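Gripper open day at Wiltden: notes from the visit
Posted 2021-09-10

I went to the Wiltden open day with one question, and Leokadia Walczak had already warned me I wouldn't get a straight answer to it. We have a bench at work that handles mixed household goods, and we need to pick a gripper. Does a plain two-finger parallel gripper do the job, or do we pay for something with more joints?

The Orkix people had the first room. Their talk ran 20 minutes and most of it was a video. I have seen a lot of these videos. The cuts always come right before the fingers close. When I asked Hubert Brzozowska, who was presenting, whether there was an uncut version, he said he would send it. I'm still waiting.

The second room was better because the hardware was there. Two white arms, a black parallel gripper on each, and a table set up like somebody's kitchen counter: mug tree, plates in a rack, a covered saucepan, a toaster oven. Margus Šimkus was running it and didn't oversell.

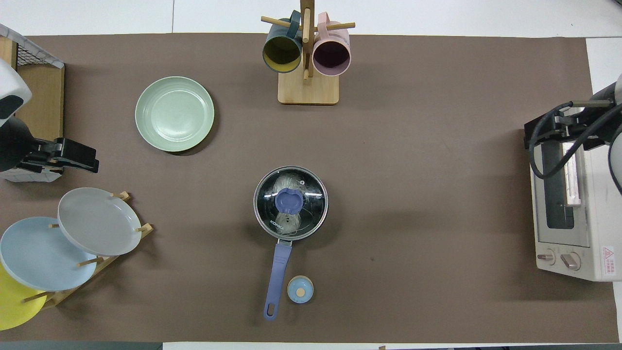 My first complaint was about cables. Every vendor I talk to draws the gripper as if power and data arrived by magic, and then you get to a real bench and there are loops hanging off the wrist. Margus agreed that routing was the weak point. They had retied the harness 5 times since June, he said, and he wasn't happy with it yet. I gave him credit for that. I'd want to see the wrist go through its full rotation with a load on before I believed any reach number in the brochure.

The second was about plates. A thin rim standing upright is a friendly target for two flat fingers. A plate lying flat on a mat is another matter, and I asked how they get under the edge. The answer was that you slide it to the side of the table first, or you use the other arm. Fine, but that's two moves where a person makes one, and it belongs in the cycle time. The spec sheet gives a figure for "pick" and doesn't say what was picked.

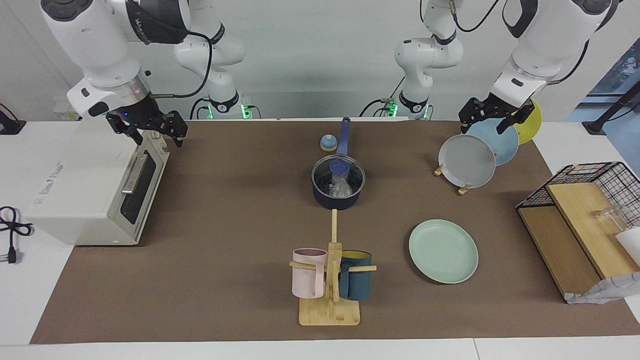
Zuzanna Grabowska, who covers the controller side, walked me through their log. It listed 2,898 attempts, of which 1,931 were marked as good. She didn't dress that up, and I wish the handout had printed both numbers — it prints neither. I asked what counted as good. Object ended up where it was supposed to be, no drop, no human hand. I asked who decides. A person watching, usually her. So the figure is only as strict as whoever is in the chair, though that's still more than Orkix offered.

We also talked about the Kirex controller, which they are comparing with the one they have now. Same arms, same grippers, same table. I like that approach. What I don't like is that the two sets of runs were done by different operators, so I can't tell how much of the gap is the controller and how much is practice. Zuzanna said they plan to swap operators and repeat it.

Lunch was sandwiches. Parking was terrible; use the back lot and walk.

I skipped the Czerwiński session on soft fingers, but Hemi Doolan sat through it and says the samples felt nice and the wear data was thin. He is asking them for a pair to try on our bench. Until those come I'm leaving the parallel gripper at the top of the list, with a note next to it about flat plates and cable ties.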